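Lindau Opens Its Handling Laboratory to Regional Manufacturers and Schools

Visitors watched hand-held gripper work at close range and spoke with the staff who prepare robots for everyday handling tasks

The Lindau Institute for Applied Automation held its spring open day in March, receiving guests from manufacturing firms, technical schools and public agencies across the region. The program ran from 9 a.m. until late afternoon and centered on the handling laboratory, where the institute studies how robots can learn to manage soft, light and irregular goods.

The open day marked the first public presentation of Jomdale, a research project carried out by Lindau with its industrial partner Llorente. Jomdale concerns the handling of textiles and household articles, a field in which much of the work is still done by hand. The project is planned to run for 3 years and is now in its first phase.

Guests were welcomed by Emiliano Herrero, head of the handling laboratory, who outlined the aims of the project before the demonstrations began.

"Many of the companies that come to us have no difficulty moving boxes," said Mr. Herrero. "Their questions begin when the product bends, slips or changes shape as it is picked up. We wanted our guests to see this work at the table, at the pace at which it is really carried out."

Demonstrations at the Worktable

In the handling laboratory, operators work with a gripper in each hand and guide the jaws directly to the article on the table. Movements recorded in this way are later used to train robot arms in the same tasks. Small groups were admitted in turn, and staff answered questions on gripper design, recording methods and the preparation of training material.

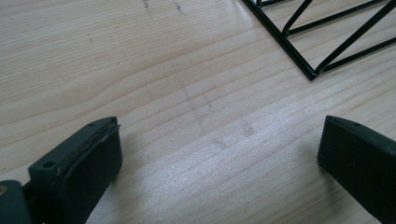
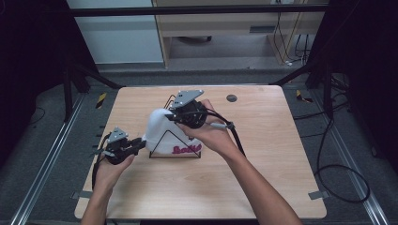
Photos: Lindau Institute for Applied Automation / Handling Laboratory

The table program included an exercise with a white, rounded article bearing red lettering and a black wire stand. Soft articles of this kind are of particular interest to Jomdale, as the jaws must apply enough pressure to hold the material and leave its shape intact.

A second presentation dealt with the gripper fingertips and their lining. Staff discussed the choice of lining materials, the effect of wear on grip, and the intervals at which parts should be inspected. Several guests from the packaging sector asked how the same fingertips would perform on coated paper and film. The laboratory intends to take up this question in the next phase of the project.

Talks and Discussion

The afternoon was given over to 4 short talks in the Skirkska lecture hall. Topics included the safe introduction of robots in small workshops, the training of operators, and the cost of adapting existing lines. A representative of Llorente presented the company's plans for a pilot station, which is to be set up at its own site once the first phase has been completed.

By the end of the first phase, the project partners expect to have gathered some 1000 recorded handling sequences. A summary of methods and findings will be made available to participating companies.

Further Visits

Companies and schools that were unable to attend may apply for a guided visit to the handling laboratory. Visits last half a day and are offered to groups of 5 or more. Applications should state the number of participants and any handling task the group wishes to discuss, and should be sent to the visitor office of the institute.

About the Institute

The Lindau Institute for Applied Automation conducts research and training in robotics, handling and assembly. It works with manufacturers, suppliers and technical schools.

Press contact: Lindau Institute for Applied Automation, Communications Office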